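Setting Up the Tokus Crew Lane Reader

Section 3: Installing and enrolling the reader at a staff checkpoint

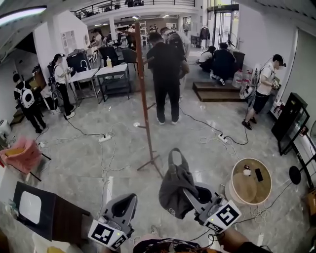
Wendelin Egger
Technical Writer, Checkpoint Products
Revised 7 January 2023

This section covers placing the reader at a staff or crew lane, connecting it to the local network, and enrolling the first badge holders. It applies to the desk model and the post model. For the wall model, see Section 4. Section 2 (unpacking and site survey) must be finished before you start.

You will need the site code issued with your order, the supervisor badge, a network cable, and the hex key taped inside the lid of the accessory box. The airport's own badge office must have approved the lane in writing. Porbridge regional sites should also have the lane number that the terminal operator assigned to them.

3.1 Placing the reader

1. Set the base on the officer's side of the lane, with the badge slot facing the approaching crew member.
2. Check that the officer can see the display from a normal standing position. Tilt the head if needed and tighten the side screw with the hex key.
3. Run the power cord and network cable through the channel under the base. Close the channel cover until it clicks.
4. On the post model, bolt the foot plate to the floor before mounting the head.

Caution: Do not run the cables across the walking path, even for a short test. Crew members arrive with wheeled bags and often in groups.

Note: Direct sunlight on the badge slot causes slow reads. If the lane faces a window, turn the base or ask the terminal operator for a shade.

3.2 Connecting to the network

1. Plug the network cable into the port marked LAN 1. LAN 2 is for service only.
2. Turn on the power switch at the back of the base. The display shows the Tokus start screen, then a request for the site code.
3. Enter the site code and press Confirm.
4. Wait for the words "Lane ready." The first start takes longer than later ones — up to 7 minutes on a slow connection. Do not turn off the power during this time.
5. Compare the lane number on the display with the number on your approval letter. If they differ, stop and call Ponberg support before going further.

If the display shows "No host," check the cable at both ends and restart the reader. If the message comes back, the port may be blocked by the airport's firewall. Give the network office the address sheet from the accessory box and ask them to open the listed ports.

3.3 Enrolling the supervisor

Every lane must have at least two supervisors. A lane with only one will work for 7 days and then lock.

1. Insert the supervisor badge with the photo side up.
2. Choose Setup, then People, then Add Supervisor.
3. Have the first supervisor present a badge and enter a PIN twice. The PIN cannot repeat the last digits of the badge number.
4. Repeat for the second supervisor.
5. Remove the supervisor badge and return it to the locked cabinet.

Caution: After three wrong PIN entries the reader locks and sends a notice to the badge office. It can only be released by a second supervisor or by the badge office itself.

3.4 Loading the crew list

The crew list comes from the airline through the Bisht exchange. It is not stored on the reader after the lane is closed for the night.

1. Choose Lists, then Get Crew List.
2. Select each airline that uses the lane.
3. Check the date and time shown beside each list. A list marked Old must be loaded again.
4. Present a test badge. The display should show the holder's name, photo and employer.

Note: Sites that were set up before the November software release will see Update List in place of Get Crew List. The steps are the same.

A crew member whose badge reads correctly but who is missing from the list must be sent to the regular lane. The officer should not add a name by hand — the reader allows it for training, and every such entry is reported.

3.5 Before opening the lane

Print the setup record from the Reports menu and have both supervisors sign it. Keep one copy at the checkpoint and send the other to the badge office. Attach the lane label to the front of the base, below the badge slot.

For daily opening and closing steps, go to Section 5.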